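Recording Two-Handed Tabletop Examples with Hand-Held Grippers

Nendari Operator Guides
Revised April 2023

Purpose

This guide sets out the procedure for recording two-handed manipulation examples at a desk or table. It applies to all operators who contribute to the Nendari household collection, whether they work in a laboratory or at home. Operators should read the full guide before their first session and keep it within reach during the session itself.

The examples are used to train a policy that controls two arms. The policy learns from what the grippers do and from what the gripper cameras record. It has no access to the operator's intentions. An action that is clear to the person performing it may be unclear in the recording, and most of the instructions that follow are concerned with that difference.

Before you begin

You will need a pair of hand-held grippers with cameras fitted, two charged batteries, the calibration card, and a table with a stable surface. A tablecloth or mat may remain in place if it does not slide when pulled lightly at one corner. Patterned cloths are acceptable. Do not replace a household surface with a plain one for the purpose of recording.

Personal belongings on the table may also remain, provided that they do not obstruct the working area. The collection is intended to cover furnished, occupied rooms. Remove or turn over any item that shows a full name, an address, an account number or a photograph of a person.

Step 1. Pair and calibrate the grippers

Switch on the left gripper first, then the right. Open Skistico on the recording phone and wait until both devices are listed. Hold the calibration card flat on the table and bring each gripper over it in turn until the tone sounds. Then open and close each pair of fingers fully, 4 times, at an even pace. The software uses these movements to set the finger width for the session.

If the fingers do not close completely, inspect the pads. A pad that has shifted on its finger should be pressed back into position and the calibration repeated. Do not trim a pad.

Step 2. Choose the task and arrange the objects

Select a task from the list assigned to your site. The desk tasks in this series involve containers and packaging: placing an item in a divided box, removing it, holding a bag steady, or opening a bag so that an item can be put inside.

Place the container near the middle of the working area and leave enough room on both sides for the grippers to approach without touching other objects. Change the starting position of the container and the item between examples. Small changes are sufficient. A set in which every example begins from the same position is of little use in training and will be returned.

Step 3. Assign a role to each hand

In most container tasks, one gripper holds and the other moves. Decide on the roles before you start recording and keep to them for the whole example. The holding gripper should take the container at a firm point, such as a wall or a divider, and should remain as still as possible while the other gripper works inside.
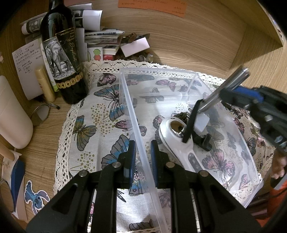
The holding force should be light. Clear plastic boxes bend under pressure, and a bent wall changes the space available to the second gripper. Close the fingers until the container no longer shifts when touched, and stop there.

Roles should be exchanged at regular points in the session so that the collection includes both arrangements. Make the exchange between examples and enter it in the session log. An exchange made during an example is permitted only where the task sheet calls for it.

Step 4. Record the example

Press the start control and hold both grippers still for one full second. Perform the task at a moderate, continuous speed. When the task is complete, open the fingers, withdraw both grippers from the container, and hold still again before pressing stop.

The following rules apply during recording:

Do not touch the objects with your hands.
Do not speak to another person in the room.
Keep the contact point in view of at least one gripper camera.
If an item is dropped within reach, pick it up with a gripper and continue.
If an item falls to the floor, stop and mark the example as incomplete.

Recovered mistakes are valuable and should be kept. An operator who misses a grasp and tries again has recorded something the policy will need to know.

Step 5. Working with bags and other soft packaging

Soft items require more care than rigid ones. A transparent bag changes shape whenever it is touched, and reflections may hide its edges from the camera. Approach slowly and take hold at a feature that can be distinguished, such as an eyelet, a seam or a cord.
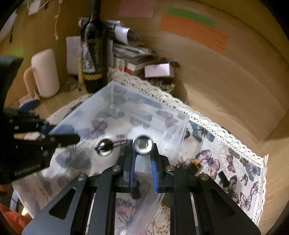 Once one gripper has a secure hold, bring the second to the opposite side of the opening. Pull the sides apart gently. If the material slips from the fingers, return to the starting point and take hold again at the same feature. Do not attempt to catch the material while it is moving, as fast motion blurs the camera image and makes the example difficult to align.

Cords and loops may catch on the finger pads. Where this occurs, lower the gripper toward the table, open the fingers fully, and draw back in a straight line. If the cord remains caught, stop the recording and free it by hand.

Step 6. Review and label

Review each example in Skistico before starting the next group. Confirm that both camera streams are present and that they begin at the same moment. Assign one of three labels: complete, complete with recovery, or incomplete. Do not delete incomplete examples. They are sorted separately after upload.

Enter a short plain description of the task, for example "place item in right compartment, left gripper holding divider." Use the same wording for every example of the same task.

Step 7. Upload

Connect the phone to power and a wireless network, then select the session and choose Send. Files are transferred to the Brokus server and checked automatically. A session of 2000 megabytes or more should be divided into two parts. Keep the local copy until the receipt appears.

Common problems

Error 2129 indicates that the clocks of the two grippers do not agree. Switch both off, wait for the lights to go out, and repeat Step 1. Examples recorded while the error was showing cannot be repaired.

A dim or uneven picture usually results from a single lamp on one side. Add a second source if one is available, and avoid direct light on clear plastic.

Operators who reach 800 accepted examples should request replacement finger pads through their site coordinator.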